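Skip to comments

Let the Club Robot Do Something Boring

By Malathi Chowdary

Most school robotics clubs spend the fall building a machine that does one thing for two minutes. It throws a ring, climbs a bar or pushes a block into a corner. Then there is a competition, and after that the machine gets taken apart for its motors. I coached that way for six seasons and I don't regret it. I also don't do it anymore.

Last November our club, Tolovano, voted to skip the regional and work on tidying up. The job we settled on is simple to say. A person names an object, and the robot finds it on a shelf, picks it up and brings it over. Later it has to put the object back. We have 26 students and they split into groups for finding, gripping, driving and testing. The testing group is the largest, which surprised the parents.

I think more clubs should do this, and I want to answer the objections I hear.

The first is that it's dull. For a spectator, it is. A practice run can take 12 minutes and end with the robot pushing a toy farther back on the shelf than it was when it started. But the students aren't spectators. They argue about why the grip failed, and they argue with numbers, because we keep a log of every attempt. By the end of winter the log had nearly 1000 lines in it. I never saw a log like that when we were building ring throwers. We had a driver with good thumbs, and good thumbs covered up a lot of bad engineering.

The second objection is that household objects are too messy to teach with. A foam cube is the same on all sides and a plush toy isn't. It sags and it changes shape when you touch it. A wire shelf makes things worse, as you can see the wall through it and so can the sensors. A beginner, people tell me, should start with clean shapes on a clean table. 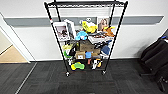
We did start with clean shapes, for the first three weeks. The code worked very well, and then it fell apart the first time we tried it on soft toys and cardboard boxes. I would have liked to skip those three weeks. The students had learned to trust a method that only held up under conditions we had set ourselves, and they were slow to let go of it. The ninth graders who joined later and never saw the cubes made faster progress.

The third objection is money, and I take that one seriously. A competition season has a known price and a known list of parts. An open project can eat whatever you feed it. We put a limit of $200 on new parts for the spring and made the groups argue for their share. The gripping group wanted a Motova hand and didn't get it. They made fingertips out of kitchen sponge and rubber bands. I won't claim the sponge is as good. It was good enough to learn from, and they can replace a fingertip on a Sunday afternoon without waiting for a package.

The fourth is the one I have the least to say against. Competitions give students a date, a crowd and a result. Colleges know what a trophy is. A junior who spent a year on whether a robot can tell a box from the box next to it has to explain herself in an essay. I have started helping with those essays earlier. Some students missed the bus trips and the team shirts, and two of them moved to the Orari club across town, where they are doing fine.

What I would ask other coaches to try is smaller than a whole year. Take one month after your season ends. Leave the machine in one piece. Fill a shelf with whatever is in the building and ask the students to bring down one item, any item, ten times in a row. Write down what happens each time. If they hate it, go back to the rings in the fall with my blessing.

Ours are still at it. The putting-back part doesn't work yet, and the driving group thinks the wheels are to blame. I think it's the arm. We'll test both next week.

Related

The case for smaller robotics teams
What the Güneş workshop taught us about batteries
Should students write their own safety rules?
A coach's notes on keeping a test log

We use cookies to remember your reading preferences. Accept | Manage settings

Contact | Copyright and reprints | Back to top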